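Plivley Area Household Forum > Trash, Recycling and Yard Waste
Thread: Crush the bottles or leave them alone?
Started January 20, 2026

dishrack_east
We use a small green plastic bin for bottles and it fills up way too fast. Mostly clear water bottles with blue caps, plus the odd juice bottle like the orange one. I crush them, my other half doesn't, and we have been going back and forth on it since September. The Sosach flyer that came with the new carts says "empty and loose" and nothing about crushing. So which is it? Also caps, on or off? And do I need to do anything about the labels?
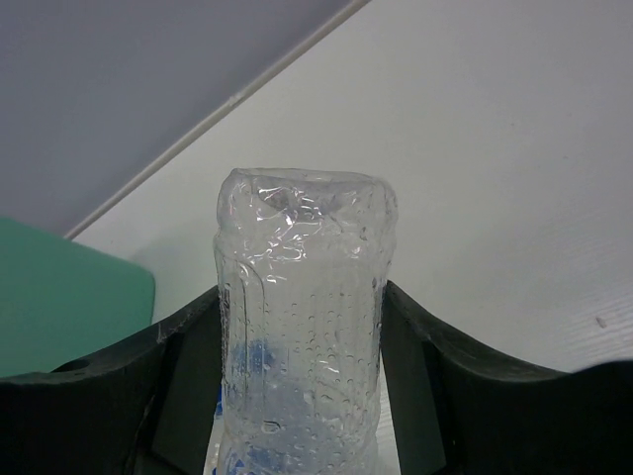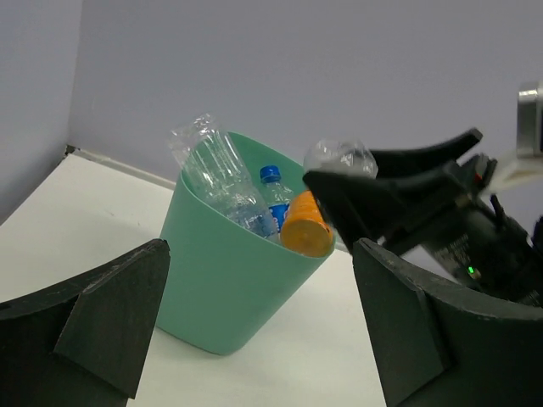
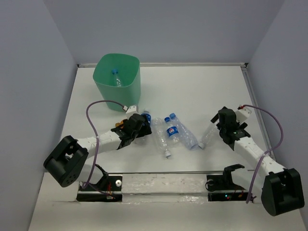
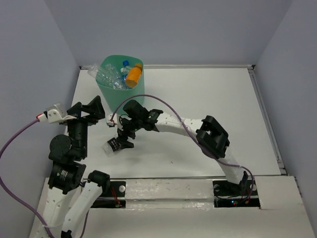 gravelbank
Leave them whole if you can stand it. Our line in Osel sorts by shape partly, and a bottle stomped flat can go along with the paper. The woman at the transfer station desk told me that when I asked last year. A bottle that is a bit dented is fine. Flat like a pancake is the problem.

mopbucket
Disagree. I have crushed every bottle for years and have never had a tag on my cart. With uncrushed ones I would have to empty the kitchen bin every day and it's a long walk to the carts at our complex. Air takes up all the room.

gravelbank
No tag on the cart only means the driver didn't look. It doesn't tell you where the bottle ended up.

mopbucket
Doesn't tell you it went in with the paper either.

dishrack_east
OK but there is a difference between flat and crumpled, right? I squeeze the middle and twist a little, so they come out wrinkled and smaller but still round in places. I don't step on them.

fennel_and_rye
Squeezed from the sides is what our building asks for. The sheet in our mail room says to keep it "bottle shaped." I take that to mean somebody should be able to tell what it was. Twisting until it's a rope is too much.

Caps on. That part is on the Sosach website under plastics, and it changed a while back. It used to be caps off and in the trash, so a lot of people still do it that way.

pinecourt
Caps off here. I was told the bottle can't be baled with air in it and they pop.

fennel_and_rye
You squeeze it first and then put the cap on. Then there's hardly any air in it. A loose cap is too small and falls through the screens.

pinecourt
I'll keep doing caps off until I get a letter about it.

tallowlane
It depends on who picks you up, which nobody has asked yet. Plivley city pickup and the county route don't go to the same place. If your cart has the gray lid you're city. If it has the white lid you're county and the flyer from Sosach is the one to go by. We moved 4 miles and had to learn the whole thing over again.

dishrack_east
White lid. So county.

tallowlane
Then caps on, labels on, rinse if it had anything but water in it. I leave water bottles alone and just pour out the last bit. The orange one I'd rinse because juice goes sticky and then you get ants in the bin, at least in summer.

mopbucket
Agree on the rinse. Also let it drain upside down in the sink before it goes in. We had a half inch of brown stuff in the bottom of ours once and I ended up throwing out the bin.

copperkettle
I want to talk about the bin because I think that's the real trouble. A tapered bin like that is a wastebasket size. It will take a handful of bottles and then everything sticks up over the rim and the next one rolls off onto the floor. We had one from Abeysekara Home that looked fine in the store and was full by Wednesday. I got a 40 quart tote with straight sides and the arguing stopped. Nobody in my house crushes anything now.

dishrack_east
I thought about a bigger one but it has to fit between the fridge and the wall. The green one fits and it's easy to wash.

copperkettle
Measure the height. There's usually room going up. Tall and narrow holds more than you think, and bottles stand up in it if you drop them in bottom end down.

gravelbank
Standing them up is a good tip. If you toss them in any way they land, you get one across the top and nothing else fits under it. I put the whole ones in first, standing, and then the bent ones go in the gaps.

pinecourt
I do it the other way, bent ones at the bottom. The whole ones on top are easier to grab when I carry the bin out and move them to the cart by hand.

gravelbank
By hand? Just tip it.

pinecourt
If I tip it they go all over the driveway.

lowerfifth
Has anyone here worked out how many you get in a cart each way? I did it for my office because the manager wanted a number. Whole bottles, half liter size, 50 to a bag. Squeezed from the sides with the cap back on, 116 to the same bag. I did it once, so take it for what it is, but that's better than double. After that the office went to squeezing.

mopbucket
Thank you. That's what I've been saying.

gravelbank
I never said it doesn't save room. I said it can go to the wrong place if it's flat.

lowerfifth
Mine weren't flat. They had the neck and the base left, only the middle pushed in. Thin bottles do that by themselves if you lean on them. The thicker juice kind barely gave at all and I left those as they were.

fennel_and_rye
Same with us. I wouldn't fight a thick bottle. Somebody here cut a thumb on one trying to fold it.

dishrack_east
Good to know on the thick ones, I have been wrestling with those too. What about the labels? The blue wrappers come off easily on some and on others they are glued like crazy.

tallowlane
Leave them. County takes them with the label. If one is already half off I pull it and put it in the trash, otherwise I don't bother.

pinecourt
I take them all off. It takes two seconds with a bottle in one hand and scissors in the other.

mopbucket
That is a lot of scissors for a water bottle.

copperkettle
Could also get a filter pitcher and have fewer bottles to begin with. We did, and the tote lasts two weeks.

dishrack_east
We have one. The bottles are mainly from soccer and from my mother-in-law, who buys them by the case and brings them over. I'm not going to be the one to bring it up.

Here's where I've landed — squeeze the thin ones from the sides, cap back on, leave the juice ones whole, labels stay. I'll measure the gap by the fridge this weekend and see about something taller. I still don't know what to do with the sports caps, the kind that pull up. On as well?

fennel_and_rye
On. Push it closed first.

gravelbank
On is fine, county or city. And call the Sosach desk if you want it in writing, they pick up in the mornings. Afternoons you get the machine.

lowerfifth
If you call, can you ask about the clear takeout lids? I've had two different answers on those.

dishrack_east
Will do. I'm off Thursday, I'll call then and post what they say.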